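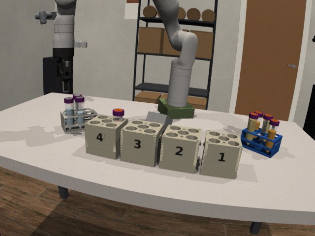
Introduction to Sample Handling
Handout 4: Labels, Racks and Records
2026-07-07

Read this before the second lab session. The material on chain of records will be on the midterm. The section on freezer maps will not, but you need it for the Dilora exercise.

1. What a label has to do

A label ties a physical tube to one row in the record. If the tie breaks, the sample is lost even when the tube is still in the rack. Most losses in teaching labs happen this way.

A usable label carries a sample ID, the date of collection and the initials of the person who filled the tube. Anything else goes in the record. Students tend to write the treatment group on the tube. Don't. The person reading the result should not know the group, and a tube marked "control" has told them.

Write on the side of the tube. Caps get swapped. If you also mark the cap, use the ID and nothing shorter.

2. IDs

An ID should have no meaning beyond being unique. The old Zarkar course set used codes built from site, year and tissue type, and when two sites were merged the codes began to repeat. The set held 3000 tubes. Sorting it out took most of a summer, and 800 of them were finally thrown away.

Use the next number on the printed list. Do not skip numbers to keep your group's samples together. Do not reuse the number of a tube you dropped. Enter it in the record as "broken" and move on.

Avoid the letters O, I and S in handwritten IDs. They get read as 0, 1 and 5.

3. Position

A position is a rack number plus a place in the rack. It is not an ID. Tubes move, and a record that gives only the position is wrong as soon as somebody borrows one.

For racks, agree on which way is the front before the first tube goes in. A rack turned end for end swaps every place except the middle one, if it has a middle one. Racks with a number on one face solve this for you as long as everyone keeps the number toward them. With plain racks, put a strip of tape on the front left corner.

Fill racks in number order. Leave a gap for a missing tube.

4. The record

One row per tube. Columns: ID, date collected, initials, rack, place, volume, notes. Volume is in microliters. Write the number only, with the unit in the column head.

Corrections on paper: one line through the error, new value beside it, initials. No correction fluid. In the spreadsheet, do not overwrite. Add a row to the changes tab.

Moves are recorded when they happen. If you take a tube out for ten minutes and put it back in the same place, no entry is needed. If it thaws, that is an entry.

5. Exercise (due at the start of lab)

The Dilora file on the course page has two tabs. The first is the record as kept, the second is a freezer map made a month later. Find the rows that disagree. For each one, say which tab you would trust and why. Half a page is enough.

Reading: Coşkun lab manual, chapter on storage, skip the part on liquid nitrogen.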